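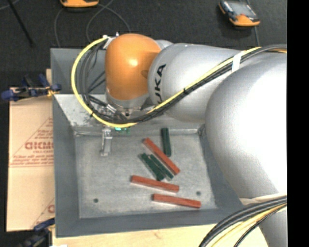 Materials Handling and Storage II
Unit 4 Handout: Bins, Small Block Stock and Bin Picking Order
Kallby Technical Institute, Department of Logistics and Production
Course coordinator: Rocío Mosquera
Laboratory instructor: Taner Demirtaş
Revised September 2025

4.1 Scope of the unit

This unit covers the storage of small, regular parts in open bins and the order in which such parts are taken out. Students are expected to have completed Unit 3 (Shelving and Load Limits) and to bring the signed safety sheet to the first laboratory session. The unit carries 30 points toward the final grade.

4.2 Terms used in this handout

Bin. An open-topped container in which parts lie without dividers. A bin with dividers is called a tray in this course, whatever the supplier's catalog calls it.

Block. A solid part with flat faces and no projections. A block is described as slender when its length is at least four times its greatest width.

Floor. The flat inside surface at the bottom of the bin. The floor is measured separately from the opening, which in a bin with sloped walls is the larger of the two.

Dead zone. Any part of the floor from which a block cannot be lifted without first being moved sideways.

4.3 Sloped walls

Bins with walls that narrow toward the floor are common in parts storage. A block dropped near the edge tends to slide inward, and the wider opening leaves room for a hand or tool to enter at an angle. The cost is floor area. A bin that measures 400 mm across the opening may offer considerably less at the floor, and students who calculate capacity from the opening will overstate it. All capacity exercises in this unit use floor dimensions.

Slender blocks present a particular difficulty. A block that comes to rest with one end on the floor and the other against a sloped wall is stable until something touches it, and it then falls in a direction that is hard to predict. Such a block is recorded as "leaning" on the worksheet and is taken out before any block that lies flat beside it.

4.4 Condition of the floor

Metal bins become scuffed in normal use. Scuffing alone is not grounds for withdrawing a bin. The following are: a dent deep enough to tip a block, a raised burr, or any residue that transfers to the part. A mottled floor can make gray parts difficult to distinguish under strong overhead light, and the inspection should be carried out from two sides of the bench.

4.5 Order of removal

Unless the worksheet states otherwise, blocks are removed in this order.

1. Blocks resting on top of other blocks.
2. Leaning blocks.
3. Flat blocks with clear space on both long sides.
4. Flat blocks touching one neighbor.
5. Blocks in a dead zone.

A block is gripped across its narrow faces, near the middle of its length. Where two flat blocks touch along their full length, the outer one is taken first.

4.6 Laboratory exercise

Work in pairs. Each pair receives one bin, a set of slender blocks and Worksheet 4-B. Sketch the blocks as they lie before touching them, number them in the order you intend to remove them, and then carry out the removal. If a block shifts, stop and make a new sketch. Do not correct the first one. Both sketches are submitted.

Bins are issued from Room 2942 against a student card. Questions about the worksheet should be directed to Leidy Mosquera; questions about missing or damaged bins should be directed to Arnulfo Ccori.

4.7 Reading

Benavides, É. Storage of Small Parts, department reader, chapters 6 and 7. Chapter 8 (Mixed Stock) is not required until December.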